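Shared laundry rooms should bill by weight

Verport's buildings charge per cycle. A drum filled to 20 percent costs the tenant the same as one filled to 99, so people overload. 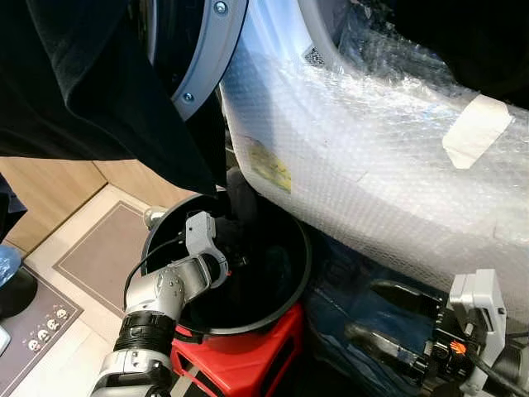 A bucket on a red stool.

Overloading shortens bearing life and leaves detergent in the cloth. A load cell under each machine would fix the pricing.

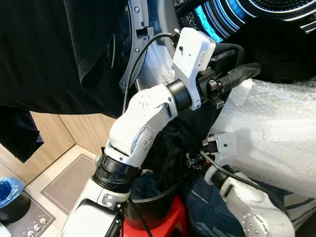 Gleice Macedo objects that wet items weigh more and would be billed twice for the same water. Fair, but a flat allowance for damp loads covers most of it.
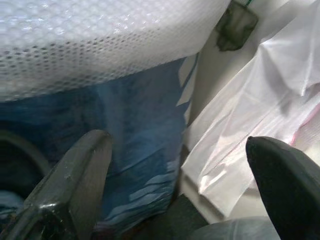
One reader in Trulport asks who calibrates the scales. The building owner should, every January, with the results posted by the door.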